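Long table in the reading room: coasters or a mat?
Started by loriton_stacks, 5 posts

loriton_stacks
I look after the shared reading room at Loriton. We have a long dark wooden table with a glossy finish, and it marks easily. Cups and bottles end up on it all day. At the moment we have round red coasters, bought in November, and people use them when they remember. I have been asked whether we should swap them for one long mat down the middle. The table has to stay usable for large books laid flat, so I don't want anything too thick.

Table as it is set up at present:
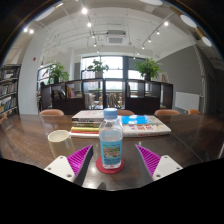

The long table, with a bottle on one of the red coasters.

The chairs on the far side are the peach-orange shell type. They are fine and are staying. My question is only about the top. We have had two white rings so far, both at the window end. One came out with furniture polish and a soft cloth. The other has not shifted.

jerena_b
Keep the coasters. We tried a mat at our place for 5 months and took it up again. Crumbs got under it and the surface beneath went a different shade from the rest. You also get a ridge that books rock on, and big thin picture books are the worst for it because the covers bend.

For the ring that won't shift, lay a dry cotton cloth over it and use an iron on the lowest setting for a few seconds at a time. Lift and check each time. Try it on the underside first.

ziton40
I'd disagree about the iron. On a gloss finish you can end up with a dull patch bigger than the ring was. It depends what the coating is. If it's lacquer I would leave it alone or get someone in.

On the mat, I think it depends on the mat. Ours is thin felt in 2 lengths, so you can lift one half and wipe under it without clearing the whole table. No colour change so far, and it has been down for more than a year. It does cut the glare from the ceiling lights, which people had complained about when reading.

jerena_b
Fair point about the lacquer. I was going by an old waxed table. Ours was a rubber-backed mat, which may be where the colour came from. I still wouldn't put felt where people have drinks. It holds a spill against the wood.

loriton_stacks
Thanks both. I don't know what the coating is. The table came from Ní Chonaill, so I will ring them and ask before I try any heat on it.

The glare is a fair point, we get long streaks on the top with the lights on. I may try felt at one end only and leave the coasters out along the rest. I priced a pack of 40 plain ones this morning and it is cheaper than either mat. Will post again when I have heard about the finish.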